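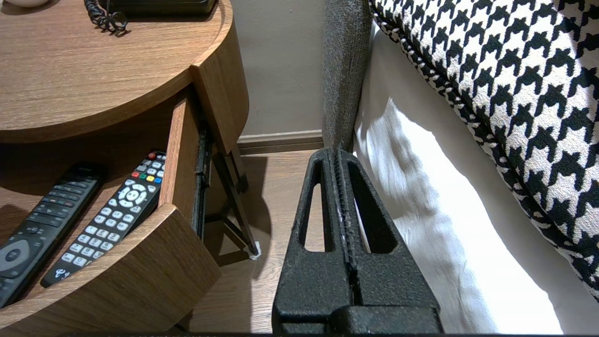
Gripper closed, looking down past the nightstand drawer.

Search this site... Go

Teaching a home-built arm to tidy a nightstand

If your arm can already move where you tell it, you're ready for the fun part: getting it to handle the stuff people leave next to a bed! I used TV remotes. They're long, they're dark, they slide, and they taught me more than a whole bin of foam blocks did.

Step 1. Set up the spot. Pick one nightstand and leave it there for the whole project. Mark the feet with tape. I keep a corded phone on top so the arm has something to stay clear of (the coiled cord is a great test all by itself).

Step 2. Set a safe height. Jog the arm over the tabletop by hand, stop well above the tallest thing on it, and save that pose as "hover." Every move starts and ends there. 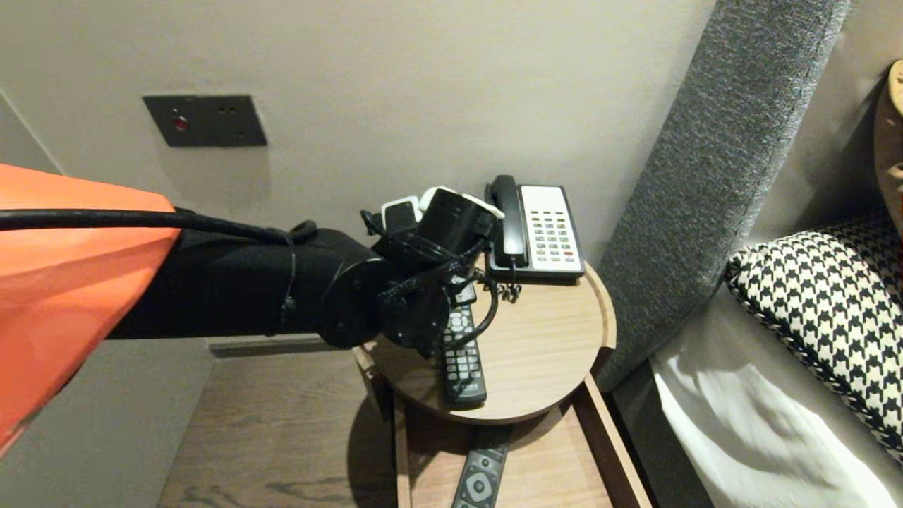
Then save a second pose lower down, right over the remote, with the fingers open. Go slow here. I run at 10 percent speed until a path has worked 19 times in a row, and only then do I touch the slider.

Step 3. Line up the fingers. Grab across the narrow side, close to the middle. If you pinch near one end the other end droops, and it'll catch on the rim of the table on the way up. Ask me how many times I've done that!

Step 4. Record your runs. I write mine in a plain text log I named Nirular, one line per try: start pose, grip width, result. Mine is at 481 lines and I still love reading back through it.

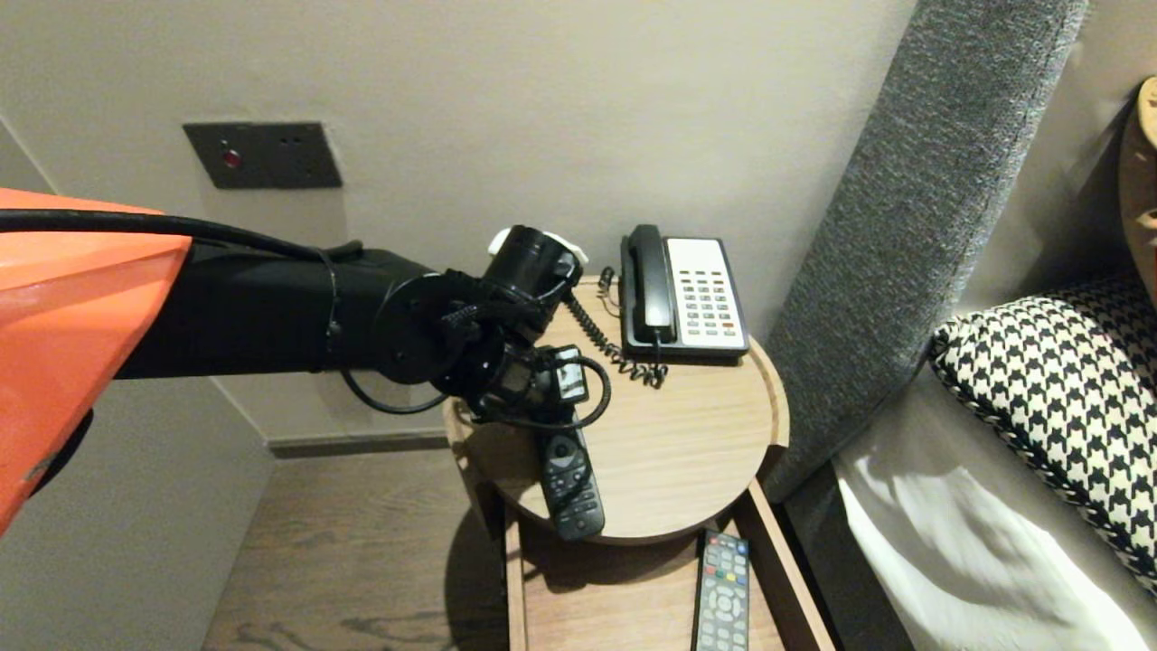 Gavrilă wrote in to say that six tries per starting angle was plenty on the Dultthorpe workshop's arm, and that turning the remote a little between tries helped more than adding extra runs.

I've switched to doing it that way and it's so much quicker. Turn the remote, run it, log it, turn it again.

Step 5. Check the hand before you quit. Send the arm home, cut the power, and look over the fingertips, the screws and any wire that bends when the wrist does. 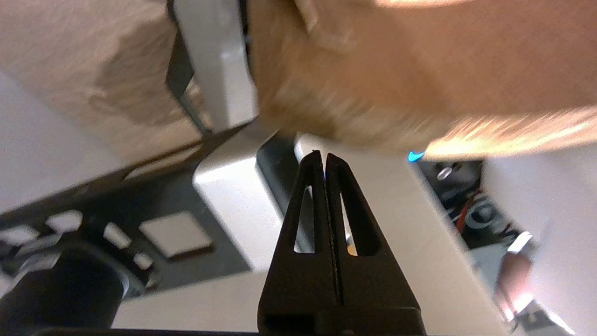 Fingertips together, seen from the wrist camera.

Next up is drawers.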